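[drukovden-users] Re: How many demos for the "can into drawer" task?

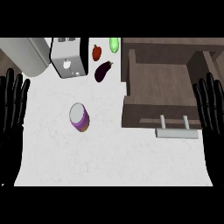

Start view of one episode, simulated kitchen, both hands open, drawer already pulled out.

Hello all,

Grasbridge wrote in June 2021:
> We have 28 teleoperated episodes for this task and the policy
> reaches the can but then stops before the drawer. Should we
> collect more, or change the camera? Also, do you keep the
> vegetables on the counter or remove them?

In my opinion 28 is too few. We at Quaye started with 107 and had the same stop. What helped us was to change the position of the can between episodes, also far to the left, so that sometimes the left hand must take it. Before this, our operators always used the right hand and the model learned only this.

I would keep the pepper, the cucumber and the eggplant. We removed them at first, and later the policy became confused when anything stood near the toaster.

For the camera, please do not change it in the middle of a set. Berard did this and had to throw away 5 sessions.

Our full set has now 1,437 episodes over all kitchen tasks. I can share the replay script, but the comments in it are partly in Thai, I will translate them before August.

One question from my side: do you record the failed grasps also, or delete them?

Best regards,
Jaruwan Sitthichai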